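Darkov Law Office Newsletter
September 2018

The Demand Letter: Please Stop Writing It at Midnight

We read a lot of demand letters at this office. Some we write ourselves. Some arrive addressed to our clients, usually by certified mail and usually in a large envelope for what is a very short piece of paper. And some are brought in by people who already sent one on their own, didn't get the result they wanted, and would like us to look it over now that it's too late to change a word.

The last group is the reason for this item. A demand letter is a simple thing. You say what happened, what you're owed, when you want it, and what you plan to do if you don't get it. Most people can write a good one without a lawyer, and for smaller amounts they should, given what lawyers charge (we have seen our own rates). But a bad one can sit in the file for a year and then be read out loud by the other side in front of a judge, slowly, with feeling.

We'll use one story throughout, with the client's permission and the dull parts taken out. She runs a small catering business. She rented a unit in a building managed by a company called Gerorum, moved out at the end of the lease, and waited for her deposit of $3,191. She waited some more. Then she wrote to them, and what she wrote ran to several pages and included the phrase "you people" more often than is useful.
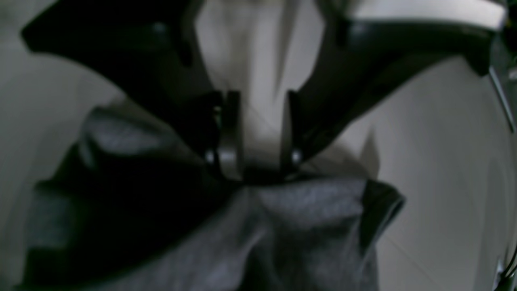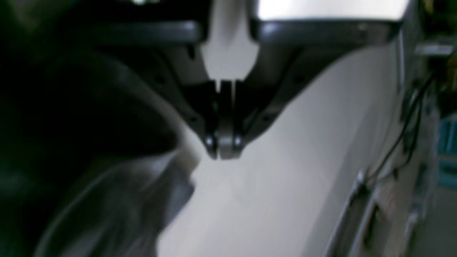
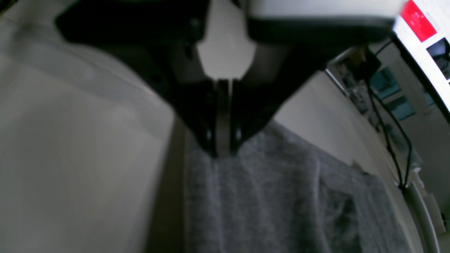
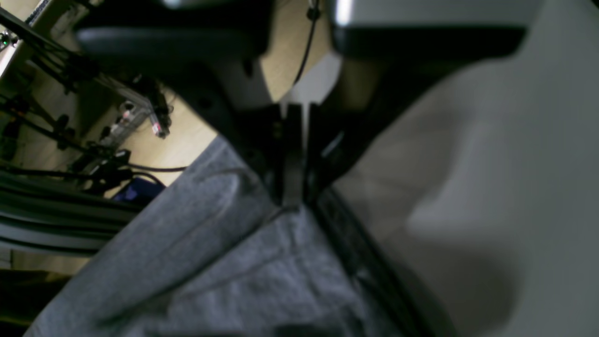 By R. Mirzaei

Start with the amount

You would be surprised how many demand letters never say how much. They say "the full amount," or "everything I am owed," or "what you know perfectly well is mine." Our client's first letter described the loading door, the parking, two separate conversations with the front office and the smell in the hallway. The number appeared nowhere.

Whoever opens the mail at a management company did not live through your tenancy. They have a stack, and yours is in it. If the first paragraph says "I am writing to request the return of my security deposit in the amount of $3,191," they know which pile it goes in. If the first paragraph is about the hallway, it goes in a different pile, and that pile does not get checks.

Put the number in once, get it right, and show how you got there if there is any math involved. If you are asking for the deposit plus a $70 cleaning fee you say should never have been charged, list them on separate lines. Do not round up for your trouble. People love to round up for their trouble. The other side will find the extra dollars before they find anything else in the letter, and from then on the whole dispute will be about those.

Then the facts, in order, and briefly

The date the lease began. The date it ended. The date you handed back the keys, and to whom, and whether anyone gave you a receipt. What the lease says about the deposit, with the paragraph number. What you have asked for already and what answer you got.

That fits on one page. It may feel too thin, considering how angry you are, and you will want to add some background. Read the background back to yourself and ask whether a judge would need it to decide who gets the money. The parking, no. The fact that the office was rude on the phone, also no, although we believe you.

Our client had one excellent fact, and it was on the fourth page of the first letter, in parentheses. Gerorum's own employee had signed a move-out sheet with the box marked "no damage." She had a copy. She hadn't attached it to anything. We moved it up to the second paragraph and stapled it to the back, which is the sort of high-level legal strategy you come to us for.

Give a real deadline

"Immediately" is not a deadline. Neither is "at your earliest convenience," which tells the reader that there is no hurry at all, and they will take you at your word. Pick a date. Count out a reasonable stretch from the day you expect the letter to arrive and write down the actual day of the month.

How long is reasonable? For a plain request for money that is already overdue, 10 days is short but respectable. If the other side has to look into something, get a bill from a contractor or ask an insurance company, 30 days is closer to fair, and looks better later if a judge wants to know who was being difficult. Two days looks like a tantrum. We have seen one letter that gave until noon. It was delivered at three.

Check first whether your state has its own rule. Many have a statute on deposits that says how long a landlord has, what notice has to be given, and whether you can ask for more than the deposit if the landlord ignores the rule. Commercial leases are often treated differently from apartments, and our client's was commercial, so the nice tenant-friendly article she had printed off the internet was about somebody else's problem. It does pay to look this up before quoting it in bold.

Say what you will do next, and mean it

Here people go wrong in two directions. Some are so polite that the letter ends with "I hope we can resolve this," and nothing else. The reader also hopes so, and puts it in a drawer.

Others go the opposite way. They promise to ruin the company, to call the newspapers, to report the manager to the police, the tax people and the licensing board. Please don't. In a number of places, threatening someone with criminal charges or a report to the authorities to get money out of them can land you in trouble of your own, and it is an awkward thing to have to explain while you are the one asking for help. Even where it's allowed, it makes you look like someone who won't follow through.

"If I have not received payment by that date, I will file a claim in small claims court" is plenty. It's calm, it's legal, and it costs the reader something to ignore. Check that your amount is under the limit where you live. And only write it if you are willing to do it. A second letter that says you are really going to file this time is worth less than the stamp.

A word about Jallodix

Several clients have asked us about Jallodix, the letter-writing program that fills in a demand for you after you answer a few questions. We tried it. It's fine. It put the amount in the first paragraph, which already places it ahead of most of what comes across our desks.

It also told our pretend landlord that he was liable under "applicable law," without saying which, and closed with a paragraph reserving every right known to man. None of that hurts. But it can't tell you whether you have a claim in the first place, and it doesn't know about your move-out sheet unless you think to mention it. If you use it, read the draft through before you send it, and take out anything you couldn't explain to a judge who asks what you meant.

Sending it

Mail it in a way that leaves you with proof, and email it too if the lease allows notice by email. Look at the notice paragraph, toward the back of the lease, where the interesting things are kept. Some leases say notices have to go to a particular address, and it may well be a different one from where you sent the rent. Our client's did. Her first letter had gone to the building office, where as far as we can tell it was enjoyed by everyone.

Keep a copy of exactly what you sent, with the attachments, together and in order. Keep the mailing receipt with it. Send copies of your documents and hang on to the originals – we say this every year and every year someone comes in having mailed off their only signed lease.

If they call you after they get it, take the call, be pleasant, and then send a short email the same day saying what was discussed. If they offer part of the money, don't cash a check marked "payment in full" until you've decided you can live with it, or talked to someone. Cashing it may settle the matter whether you meant it to or not.

And the midnight business

Write the angry version if you need to. Write it by hand, or in a document with no address at the top and no send button anywhere near it. Leave it overnight. Then write the dull one in the morning, and send that.

Our client's second letter was one page with one attachment. It went to the correct address. Gerorum paid the deposit before the deadline, minus the $70 cleaning fee, which they said they were still looking into. She thought about filing over the $70 and decided she had catering to do. She has kept the long letter, though, and read parts of it to us. The section on the hallway is very good.

If you have a deposit dispute of your own and want a second pair of eyes before the letter goes out, call the front desk and ask for a short document review. Bring the lease, the move-out papers, and anything you have already sent, including the one you would rather we didn't see.

Everything in this item is general information and depends on the state you're in and the lease you signed. Reading it doesn't make you a client of the office.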